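Ticket 74 - Board will not POST after CPU swap
Product: Diler desktop kit, board only
Opened by: Roscoe Van Dusen
Assigned to: Osaze Akpan
Status: Open, waiting on parts
Priority: Normal (changed from High by O.A.)

ORIGINAL REPORT
Fans spin, no picture, no beeps. Swapped the processor for the faster one that Haberkorn sold us and it has been dead since. Pretty sure the board is bad. Please send a replacement board. Tried everything.

Osaze Akpan, 9:10 am
I don't send out boards on "pretty sure." What does "tried everything" cover? List it, please. Also tell me whether the old CPU still works in this board. If you haven't put it back in, do that first.

Roscoe Van Dusen, 9:48 am
Everything meaning: different power supply, different outlet, one stick of RAM at a time, cleared the CMOS with the jumper. Monitor is fine on another machine. Have not put the old CPU back in. The new one is on the supported list, so I don't see the point.

Osaze Akpan, 10:05 am
Whose supported list? The seller's page or the board maker's? They don't always agree, and the seller's page usually leaves out the BIOS version. A board can support a chip on paper and still sit there with the fans going if the BIOS is too old to know what it is.

Put the old one back in. It's a ten-minute job.

Roscoe Van Dusen, 11:32 am
Old CPU is in. Same thing. Fans, no picture. So it's the board, like I said.

Osaze Akpan, 11:40 am
Or it's the socket, or a stick of RAM not pushed all the way in, or the cooler cranked down too hard on one side. Or the extra power plug by the CPU. You didn't mention that one in your list. Is it connected?

Roscoe Van Dusen, 11:51 am
Yes it's connected. It was connected before too.

Osaze Akpan, 12:20 pm
OK. Bring it down to the bench. Board, both CPUs, the RAM, the cooler and the screws. Leave the case where it is. And put the plastic cover back on the socket for the walk over, if you still have it.

Roscoe Van Dusen, 1:15 pm
Dropped off. Don't have the cover, I think it went out with the packing.

BENCH LOG (O.A.)
Took the cooler off first. Paste was on thick and had squeezed out past the lid of the chip. I cleaned it up and don't believe it caused this, but I want it written down in case somebody reads the ticket later and wonders.

Ran it outside the case on a known good supply with one known good stick. No picture. Tried the stick in each slot. No picture. That makes a grounding problem in the case unlikely, and I had some hope for that one.

Ran it 60 seconds with no RAM at all and the speaker attached. A healthy board should complain. This one said nothing. So either it never gets far enough to complain or the speaker header is dead, and I'm not ready to say which.

Pulled the CPU and left the socket open to go over the contacts under the magnifier.

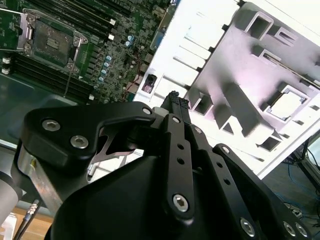
Board on the bench, CPU out, load plate open. RAM slots above and to the right.

Went over the contacts twice, once with the light from the left and once from the right. There are 2 near a corner that don't catch the light the way their neighbors do. Could be bent, could be a fleck of paste. I would not swear to either, and you can't judge it from a photo this size, so please don't write back telling me they look fine.

Did not try to straighten anything. Last time somebody did that with a sewing needle we ended up with a worse socket and an argument over who paid for it.

Osaze Akpan, 3:35 pm
Roscoe, was the new CPU dropped or set down crooked at any point? Not looking to blame anyone. It changes whether Climent will take the board back under warranty, and they are going to ask.

Roscoe Van Dusen, 3:50 pm
Not dropped. It took a couple of tries to get it seated. Lever felt stiff but I read that's normal.

Osaze Akpan, 4:02 pm
Stiff is normal. A couple of tries is less normal. I'll put it in the claim as you wrote it.

NEXT STEPS
Borrow the spare board from the Drirkarach build and test both CPUs and the RAM in that one. If the new CPU is dead too, this turns into a different ticket.
Clean the two suspect contacts, look again, retest.
Send the warranty claim to Climent. They quote 7 working days for an answer. I'll believe it when I see it.
No replacement board gets ordered until the first item is done.

Roscoe Van Dusen, 4:10 pm
So it is the board.

Osaze Akpan, 4:11 pm
Maybe. Leaving this open.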